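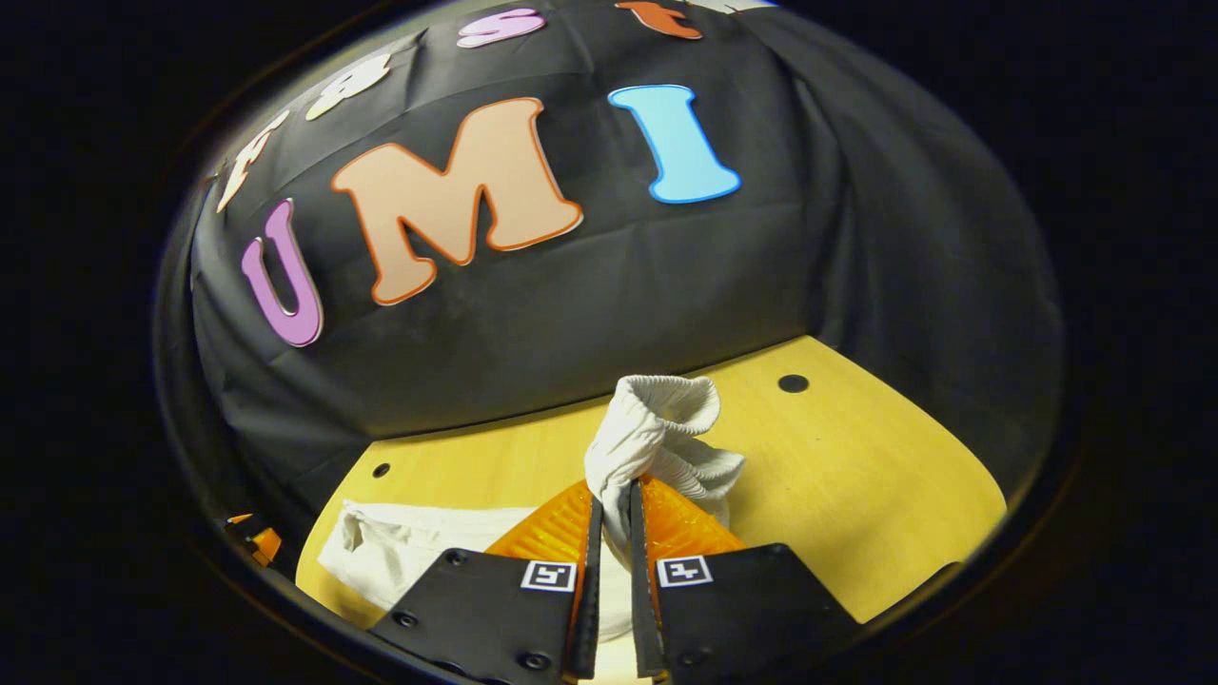
**Derell Textiles opens second wiping-cloth line at Pellano**

August 3, 2018 — Derell Textiles has started regular production on a second line for reusable cotton wiping cloths at its Pellano plant. The line cuts, hems and packs cloths in two weights and runs one shift per day.

Cloths are sold under the Munshi name in packs of 50 and 200. The fabric is prewashed at 60 °C before cutting to limit shrinkage in use. Each cloth is 100 percent cotton, with a lockstitched hem on all four sides.

"Customers asked for shorter lead times on the heavier weight," said Tamsin Hinds, operations manager. "Trial runs in July met our limits for size and seam strength, and we released the line without changes to the cutting program."

Orders for the lighter weight are still filled from the first line. Part numbers and pack labels stay the same.

Samples and data sheets are available on request from Rok Georgiev, trade sales, Derell Textiles, Pellano.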